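Cutting Kitchen Waste: Storage and Sorting Notes

Updated 04/04/2023

Weigh the food bin before changing anything. The Hutham kitchen logged 609 g of avoidable scraps on a normal weekday, most of it bread and salad leaves.

Bread
Slice and freeze on the day of purchase. Toast from frozen. Crusts dry at 75 °C with the oven door ajar and keep in a sealed jar.

Salad leaves
Line a lidded tub with a dry cloth and change the cloth every 3 days. Do not wash leaves before storage.

Leftovers
Cool in shallow dishes, cover, label with the date. Reheat once only. Glass jars with screw lids replace cling film for most jobs – check the seals each December.

Reusable bags
Cotton bags go through a normal wash, 68 to a drum at Hovlow, far fewer at home. Store them by the door, next to the shoes, so they leave the house with you.
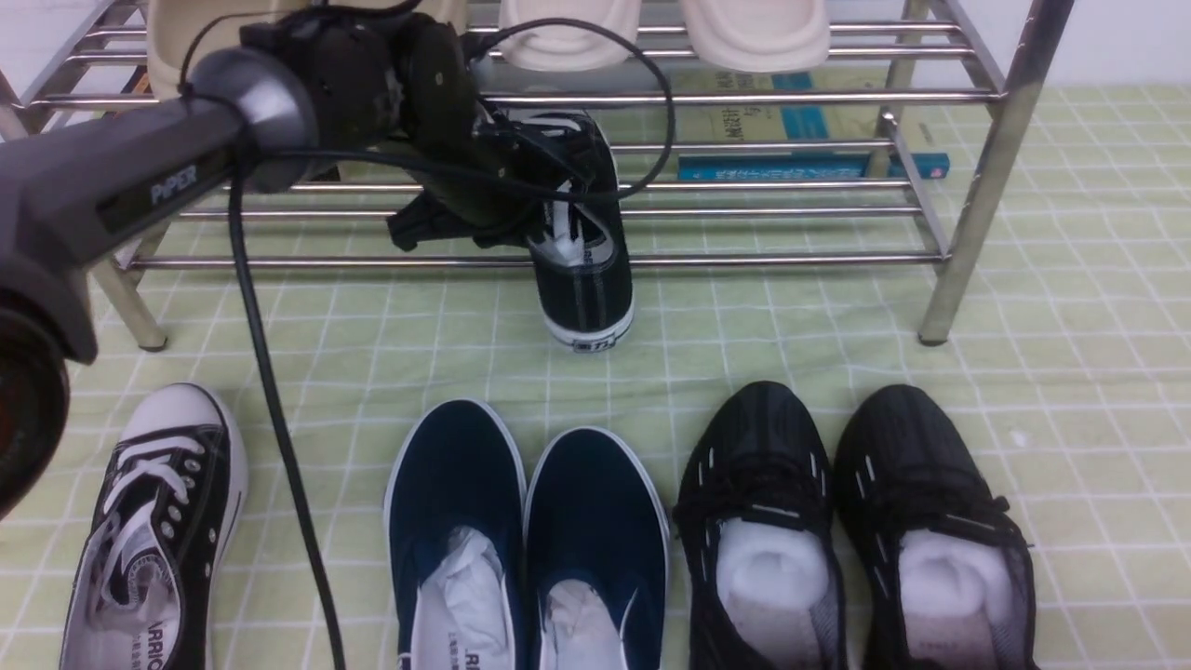 Caddy liners
Newspaper works for peelings. Fold two sheets into a cup and empty before the base softens. Rinse the caddy with cold water, then hot.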